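Home Workshops Guides Open Days Contact
Search this site Enter keyword Go

How to run a hands-on gripper table at an open day

When we opened our doors at Tratevard last August I was given the gripper table, and I will admit I had rather hoped for the tea urn. I enjoyed it enormously in the end, and as several people have written to ask how we set it up (hello to everyone at Pravura!), I've put it all down here for anyone planning a day of their own.

Start with the table. Ours was a plain wooden one, and I'd leave it without a cloth, which only rucks up when people drag things about. Allow plenty of room for elbows, and put a chair or two nearby for grandparents.

Next, choose your objects. Gervásio Peixoto, who has given more of these demonstrations than anyone I know, told me to begin with something soft and forgiving and to keep the shiny, slippery things for later. Baskets are lovely for this. They have an obvious edge to take hold of, and they don't mind being squeezed.

Then show the grip yourself, slowly, talking as you go:

1. Open the fingers wider than you think you need.
2. Come down over the wall of the basket and stop before you touch the table.
3. Close gently until both pads meet the rope.
4. Wait a moment, then lift. Children always want to skip the waiting! 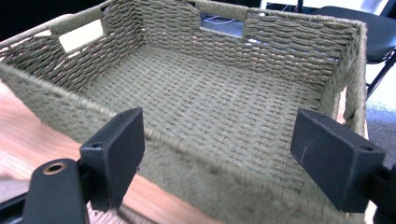
Gripper fingers at the front wall of the rope basket, with the woven floor showing between them.

Give each visitor 2 goes and let them choose the second object themselves. We had over 40 people through before lunch, so a queue line taped to the floor is well worth doing the night before.

Check the screws on the finger pads when you stop for a sandwich, and brush off any fibres while you're there. Adalberto Lacerda kept an old toothbrush in his pocket for it, and I've since bought one of my own.

Related guides
Labelling a demonstration table
Planning a workshop tour for schools
What to pack for an away day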